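4.3 Checking the camera streams

Jetska opens one overhead stream and two wrist streams. Confirm all three before you start a planning session.

1. Start the viewer on port 3535.
2. Set the overhead stream to slot 1 and the wrist streams to slots 2 and 3.
3. Place a labeled object between the fingers and close the gripper at low force.
4. Compare the three views.

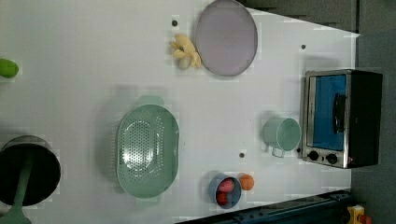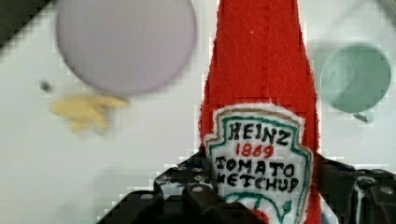
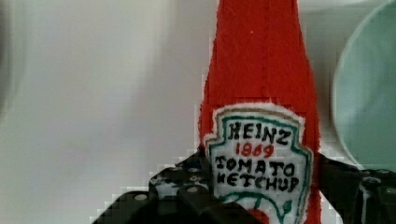

Slots 1 to 3, in order. The label reads HEINZ 1869 TOMATO KETCHUP in slots 2 and 3.

5. If the label text is mirrored, clear the flip flag for that slot and restart the stream.
6. Set the frame rate to 15 for all slots. The planner drops any stream that lags by more than six frames.
7. Save the profile.

Note: Block artifacts at object edges do not affect pose estimates at the default bitrate.

Caution: Do not swap slots while the arm is enabled. The planner keeps the old extrinsics until restart.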